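# Keeping a soccer house livable

*Sunday, March 3, 2024*

We got home from Ustbridge last night with two muddy kids, one muddy parent (me, I slipped behind the goal) and a trunk that smelled like a pond. We lost, by the way. I had the washer going before anyone took their coat off, and a couple of people on the sideline had been asking how I keep up with it all, so I've finally typed out what I do. Some of it I learned from other parents and some of it I learned by ruining a pair of white shorts.

## Mud first, washer second

Let mud dry. I know you want to deal with it right away, but wet mud just gets pushed deeper into the fabric when you rub at it. I hang the jerseys over the railing out back, go make dinner, and then whack them against the fence post. Most of it falls right off. Whatever's left gets scraped with the back of a butter knife (an old one that lives in the laundry room now and isn't allowed back in the drawer).

Grass stains are a different story and those I treat while they're fresh:

- White vinegar and water, half and half, dabbed on and left for half an hour
- A little dish soap worked in with an old toothbrush
- Cold rinse, then check it in daylight before it goes anywhere near the dryer

Heat sets a grass stain like you wouldn't believe. The Grendik under-tens play in white shorts — whoever picked that has never done laundry — and ours have survived since October on the vinegar trick alone.

Turn the shirts inside out before they go in. Printed numbers crack and peel if they rub against zippers, and a replacement number from the club shop in Polau takes forever to show up. Skip the fabric softener too. It leaves a coating on those slippery sports fabrics and the sweat smell hangs on for dear life. If a shirt still smells after a normal wash, soak it in cold water with a cup of vinegar for an hour and wash it again.

## Cleats

Never the washing machine! I did it once and the glue let go on one sole. What works for me is knocking them together over the flower bed, pulling the laces and insoles out, and going over the outside with a soft brush and a bowl of lukewarm soapy water. A wooden skewer gets the packed dirt out from around the studs.

Then newspaper. Stuff them tight, change the paper after an hour or so, and change it again at bedtime. Keep them off the radiator and out of the dryer. They get stiff and the toes start to curl up, and then you're buying cleats in the middle of the season when the only size left is somebody's grandpa's.

Laces go in a mesh bag with the socks. And speaking of socks, safety-pin each pair together at the top before washing. I used to have a whole basket of single socks and now I have maybe three.

## Shin guards and the bag

Shin guards are where the smell lives. Wipe them with soapy water after every game, and once a week sprinkle baking soda on the padded side, leave it overnight and brush it off in the morning. If yours have a sleeve that comes off, wash it with the jerseys.

The bag gets emptied the minute it comes in the door. All the way, upside down, shaken. I found a banana in there last spring that I won't describe. Then it hangs open from a hook with a dryer sheet or a little sock full of baking soda in the bottom. We have a Preda bag with a separate shoe pocket and I'd buy that pocket again, though a plain plastic grocery bag around the cleats does the same job for free.
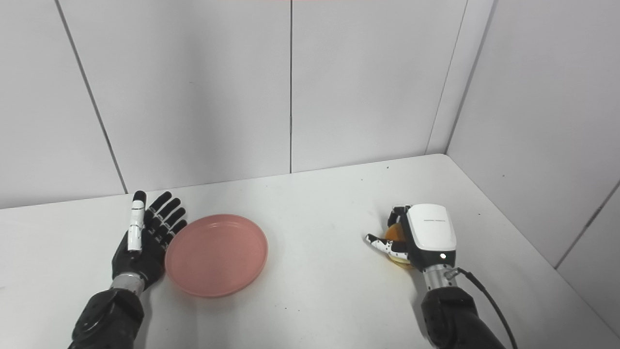
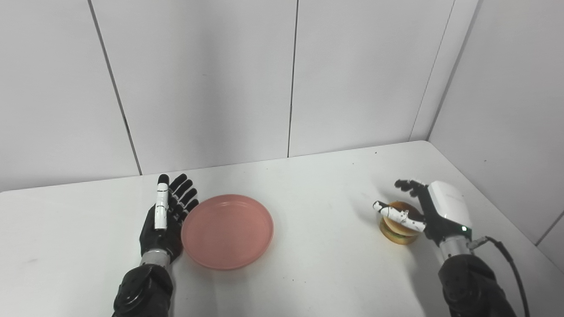 Snack duty comes around more often than you'd think, and I do all the prep the night before so that game morning is only grabbing things. Oranges get washed, dried and cut into wedges, then packed in a lidded tub with a folded paper towel underneath to catch the juice. Grapes get snipped into small bunches. When the kids come back to our place afterward I put the food out on plain, round, one-color plates like the pink one in the photos, and I give the sticky stuff a plate of its own so the crackers stay crisp. Wash plastic plates by hand if they've held anything orange or tomatoey, and do it soon. If you've already got a stain, rub in a paste of baking soda and water, let it sit for fifteen minutes and rinse.

For cold mornings I fill the thermos with boiling water while I find everybody's gloves, dump it out, and then pour in the cocoa. It stays hot a lot longer. Same idea backward in warm weather: ice water in the jug for a few minutes, tip it out, fill it with cold drinks.

Water bottles with a straw lid need the straw taken out. Please check yours tonight, I'm begging you. A pipe cleaner folded in half cleans the inside just fine, and the rubber ring under the lid pries out with the handle of a teaspoon. Let all the parts dry separately before you put the bottle back together.

## The car

Old beach towels over the back seats, a boot tray in the trunk, and a roll of trash bags in the side pocket. That's my whole system. If mud does get on the upholstery, leave it until it's dry and vacuum before you put any water on it.

For that damp smell I leave a bowl of baking soda on the floor overnight (take it out before you drive, I forgot once and we found powder for weeks). A rubber window squeegee dragged across the floor mats pulls up dried grass better than my vacuum does.

## Game day TV with a full house

We have people over when there's a big match on, and the rug takes a beating. I put down a cheap cotton tablecloth where the little ones sit and just gather up the corners at full time. Salsa on the couch: lift it with a spoon, blot with cold water, and work from the outside in so the spot doesn't grow. Greasy fingerprints on the cushions get cornstarch, left for half an hour and vacuumed off. Try anything wet on the back of a cushion first.

Chili goes in the slow cooker by nine in the morning for an early afternoon kickoff. Line up bowls and spoons right next to it and keep the cheese in the fridge until the last minute or it clumps.

## Odds and ends

- Write the jersey number inside the collar with a laundry marker. Names rub off ours faster, I guess there's more to rub.
- Goalie gloves get rinsed in lukewarm water, squeezed (don't wring them) and hung up fingers down.
- Old tennis ball plus a low dryer setting fluffs up a flattened bench coat.
- A flat-looking ball might just be cold. Bring it inside for a while before you pump it up.
- Put a drop of glycerin or silicone oil on the pump needle so you don't wreck the valve.

I still don't have a good way to get those tiny black turf pellets out of the washer's rubber seal. Right now I wipe it with a damp microfiber cloth after every load and shake the socks outside first, and there are still pellets in my bath towels. If you've got something better, leave it in the comments.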